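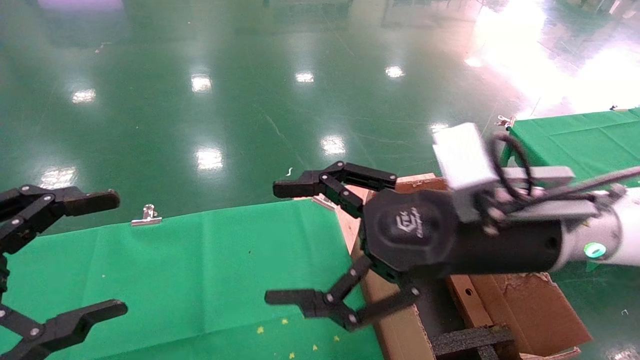

Kam-wah Man would have the grading rules rewritten before another tablecloth leaves the building. Siu-ming Yau disagrees, and the disagreement has run since November, when the rental linen plant at Braltholm changed the way it decides which cloths are fit to go back to a customer.

Yau manages the finishing side. The old rule was simple: a cloth was retired after a fixed number of washes, whatever its condition. The new rule looks at the cloth.

"A wash count tells you how many times it went through the machine," Yau says. "It doesn't tell you what happened at the wedding."

Under the revised procedure, each colored cloth is checked for shade, hem, surface and size. Shade is the hard one. White linen can be bleached back to something acceptable. Dyed linen can't, and a banquet order that mixes old and new cloths of the same color shows the difference as soon as two tables are set side by side.

"Greens and dark reds get the most complaints," Yau says. "The customer doesn't see a faded cloth. The customer sees two greens."

The plant's answer is to keep cloths of similar age together. They are sorted into three shade groups, and an order is filled from one group only. Yau says the method was borrowed from hotel towel practice and needed little adjustment. It does need shelf space. A popular color now takes up three bays where it used to take up one, and slow colors have been moved to the upper racks.

Man's objection is to the inspection itself. His position is that two people looking at the same cloth under different lamps will put it in different groups, and that a written standard is only as good as the light it is read under.

"We had one bench near the loading door and one at the back," he says. "In the afternoon they were two different departments."

Both benches have since been fitted with the same daylight tubes, and reference swatches are kept in a closed drawer so they don't fade along with the stock. Man wants the swatches replaced on a schedule. Yau wants them replaced when they fail a comparison against a sealed master. The point is still open.

On hems there is less argument. A hem that has opened for less than the width of a hand is repaired. Anything longer goes to the sewing room for a decision, and the cloth may be cut down a size. Polyester cloths are usually worth the labor. Cotton cloths are often too thin by then along the fold lines, where the ironer has pressed them in the same place every time.

"Move the fold," Yau says. "It costs nothing. Fold in thirds for a while, then in quarters."

Yu-ting Hung, who runs the sewing room, is less sure it costs nothing. Changing the fold changes the stack height, and the stack height determines how many cloths fit in a cart. Her records show 20 to a cart with one fold and 15 with the other for the largest rounds.

Stains are handled before shade. Candle wax is removed cold where possible, scraped, then washed hot with a solvent booster. Red wine is not treated as a special case. Rust is, and a cloth with rust marks is kept out of any load containing chlorine, which sets the mark for good.

The plant reviewed its first 1000 colored cloths under the new rule and kept more of them in service than the wash count would have allowed. Yau considers this the main result. Man accepts the figure but notes that it says nothing about whether the customers agreed.

Neither of them expects the wash count to vanish completely. It is still printed on the label of every cloth, and Hung's staff still read it when deciding whether a repair is worth doing.

"I'd keep the number," Yau says. "I just wouldn't let it make the decision."

The next change under discussion is the label itself. The present one is heat-sealed at a corner and tends to lift at the edge after repeated ironing. Hung has asked for a sewn label on the new stock. Purchasing has asked for a price.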